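List: Woser Home Goods
Subject: Re: Lid seals, lying flat, and pouring into paper cups

Replying to the message from February, quoted here so the numbers are in one place:

> I have a 500 mL stainless vessel with the Uleck
> replacement seal. Upright it is fine. Does anyone
> have figures for heat loss and seepage when it is
> stored on its side? Mine travels flat in a bag and
> I would like to know before I fill it with coffee.
> Also, will an ordinary paper cup take the pour, or
> do I need a double-wall one?

I have now done the side test with the same seal. Method: preheat with boiling tap-kettle water, empty, refill to 500 mL at 90 degrees, close hand tight, lay flat on the table with a sheet of dry tissue under the cap. Readings with a kitchen probe, lid off for as short a time as I could manage. The table is a timber-look one with no mat, and the vessel was kept well in from the edge so it could settle without rolling off. Also out, among the paper cups, bags and wrappers, were the desk lamp and an open carton of small white plush pieces waiting to be bagged. 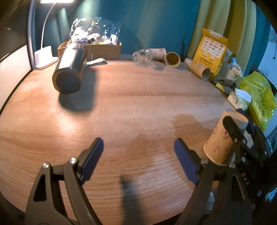
One reply off the list disagrees with the whole approach: hand tight means nothing unless the threads are dry, and a film of water on the seal will hide a slow leak for the first hour. The same reply suggests wiping the neck, closing the lid, then replacing the tissue once before starting the clock.

I accept the part about the threads and repeated the run with the neck wiped. After 5 hours on its side the water read 80 degrees, and the tissue was dry when I lifted it. The first run gave the same reading, so I do not think the film affected the heat figure. It could still matter for seepage – a single sheet of tissue is a coarse indicator, and I would not rely on it for anything going in with papers.

Two notes on setup. The lamp was on for both runs. It stood at the back of the table, and I have made no correction for it. The carton was there only for want of another flat surface, but keep anything fabric away from the cap if you are testing a seal you don't trust.

On the second question, I used a plain brown paper cup from the Clegg pack, the one with the faint floral print low on the side. I stood it near the front of the table, clear of the vessel, and poured at 80 degrees. 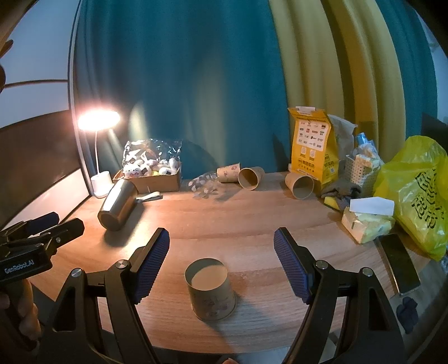 It held without softening at the seam for as long as I left it. The outside was too hot to grip comfortably when full, so fill it partway or use a sleeve. Pour with the cup on the table. These are light, and a filled one tips easily if the mouth of the vessel touches the rim.

Not tested: milk, anything fizzy, and the older Bronthorpe seal, which has a thinner lip. If someone still has one of those in usable condition, please post the same reading with the same fill and I will add it to the table in the list archive.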